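Color Mixing at the Wasthorpe Science Corner
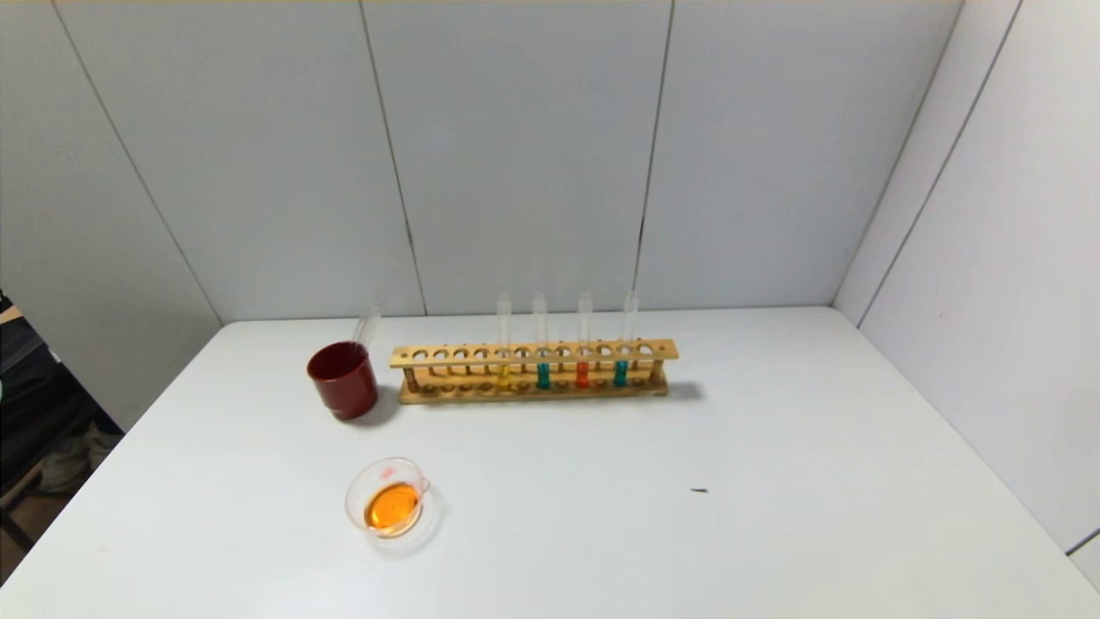
Teal, orange-red and a little pale yellow in the wooden rack.

Our color mixing table is back by popular request, and what a cheerful thing it is to have test tubes out again - all you need is water, food coloring and a bit of patience! Families can borrow a kit from the Barnine desk for up to 2 weeks, and we have 18 of them to lend. Please rinse the glass before you bring it back, and do tell us which shade your household liked best - we love hearing about it.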